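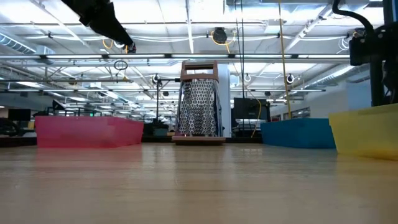

A box grater with pink, blue and yellow bins at Nilleo in Daltomton.

Daltomton shop starts lending kitchen tools

Dec 1, 2025

DALTOMTON - People who need a grater for one big dinner, or a roasting pan for one holiday, can now borrow it from a shop on Gudeta Street.

Nilleo, which has sold secondhand kitchenware in Daltomton for 10 years, has opened a lending counter at the back of the store. The collection stands at 246 items. It includes graters, colanders, rolling pins, cake pans, potato ricers, measuring sets, a few large stockpots and a fish kettle that has already been out twice.

Borrowing is free. A refundable deposit of $19 is taken for any item, large or small, and the loan runs for up to 29 days. An item can be renewed once by phone if no one else has asked for it.

Owner Sorin Dervishi said the idea came from customers who bought a piece, used it for a weekend and then tried to sell it back.

"I had the same lasagna pan come through the door three times in one year," he said. "I was paying for it every time. After a while it made more sense to write down who had it."

He kept a notebook for those first loans, starting last winter with people he knew. The notebook filled up over the summer. In October he closed the shop for a week, moved two rows of plates to the front and set up the counter where the plates had been.

Most of the lending stock was already on the shelves with a price tag. The rest was handed in by customers who were moving or cleaning out a relative's kitchen. Dervishi does not take electric appliances. He said checking cords and motors would take more time than he has, and that mixers and blenders are easy enough to find elsewhere in town.

Knives are also left out for now, along with mandoline slicers. Box graters are in. They have been among the busiest items since the counter opened, especially in the days before a holiday, when people are making potato pancakes or shredding several pounds of cheese at once.

"Everybody owns a grater, and half of them are dull," Dervishi said. "You only find out when you have a bag of carrots in front of you."

Returned items go through colored plastic bins before they are put back. Anything that has just come in goes in the pink bin. Pieces that have been washed and are waiting to be looked over go in the blue one. The yellow bin is for things that need work, such as a loose handle or a bent rim. Larger pans that will not fit get a strip of tape in the same color.

Borrowers are asked to wash items before bringing them back, but everything is washed again at the shop. Graters take the longest. Dervishi soaks them in warm water with dish soap, then goes over the holes with a stiff brush, working from the inside out. He runs a dry paper towel lightly down each face afterward. If the paper picks up food or an orange stain, the grater goes back in the sink.

Rust spots on a grating face mean the piece is pulled from lending. Dents in the body do not matter as long as it stands flat. Handles get a firm tug, and the base is checked if there is one, because water can collect where it meets the metal.

Baking pans are simpler. Scratched nonstick pans are not lent at all. Plain steel and aluminum pans are fine with some browning on them, and Dervishi said he does not scrub that off.

The counter has changed how some regular customers use the store. Several who used to come in once or twice a year now stop by every couple of weeks, he said, and a few of them buy something on the way out. Others have borrowed a tool, liked it and asked to keep it. In that case the deposit is put toward the price.

That has happened most often with potato ricers. It has not happened with the fish kettle.

Late returns have been few so far. The shop calls once when an item is overdue and again a week later. After that the deposit is kept, and the borrower can still get it back by returning the item before the end of the following month. Ordinary wear is not charged for. A broken piece is settled case by case, and Dervishi said he would prefer that people tell him about it and bring in the parts.

One early problem was missing lids. Pots went out with a lid and came back without one, or came back with a lid from some other pot. Each pot and lid now carries the same number, written in paint marker on the underside. The same goes for measuring cups, which are lent on a ring and are supposed to come back on it.

Labels were another matter. Paper stickers came off in the wash, and the first plastic tags got in the way on the smaller tools. Dervishi settled on string tags that are taken off at the counter when an item leaves and tied on again when it is returned. The tags hang on a row of hooks in between, so it is easy to see what is out.

The list of items is on paper and is kept at the counter. There is no website for it yet. People can call ahead to ask whether something is in, and the shop will hold it until closing time the same day.

A second pickup spot is planned in Rullolham, where Dervishi has been talking with the owner of a hardware store about a shelf near the register. Borrowers there would order by phone and collect the item the next day. Returns could be dropped at either place. He hopes to have it running by spring but said nothing has been signed.

Before then he wants more large pieces. Requests for big roasting pans and stockpots have been higher than he expected, and there was a waiting list for both last month. He is also looking for cooling racks, pie weights, a second food mill and springform pans with both parts. He has enough cookie cutters.

Anyone with kitchenware to hand in can bring it to the store during opening hours. Items should be clean and complete. Boxes should not be left outside the door - a carton of baking dishes was rained on in the fall, and the bottom gave out when it was picked up. Dishes with chips on the rim are not accepted, and neither are wooden spoons or cutting boards.

To borrow for the first time, people need to bring something with their name and current address on it. The deposit can be paid in cash or by card. Children can pick up items for a parent who is already on the list.

The counter keeps the same hours as the store, except for the last half hour before closing, when returns are still taken but nothing is lent out. Shelves for the lending items are to the left of the counter, with baking pans at the bottom and small tools at eye level.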